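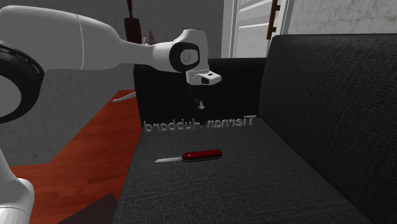

Gallery news

Perham's ceramics wing reopens, with a lot of promises

The Perham Museum has put its Central Asian ceramics back on view after two years behind locked doors. The press material calls the new display "a journey across continents." It is 58 bowls in three rooms, down from 68 before the closure, and I would like to know where the other ten went. Curator Zoila Palomino told me they are "resting." She didn't say for how long.

The bowls are lovely, I'll give them that. The turquoise glazes in the second room deserve a slow look. But the old labels told you where a piece was dug up and who sold it to the museum. The new ones tell you how it might make you feel. Marwan Sayegh, who wrote the 1990s catalog, says 51 of the pieces came through a single dealer. I found that dealer's name on one label, near the floor.

There is also a touch table, paid for by Gudano. It was busy with kids on my visit, and I can't say any of them looked up at the cases afterward.
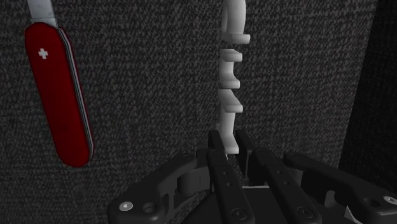
Before you go

Entry is free until October, then ticketed. Ask at the desk for the old catalog. They keep a copy and will let you carry it around.

Hubert Auer

Search this site
Enter keyword
Go

Recent items
Hájek prints: are they all by one hand?
Trinidad Figueroa on fixing cracked lacquer
Prenthorpe sells its coin room
Letters: Wálter Cuadros replies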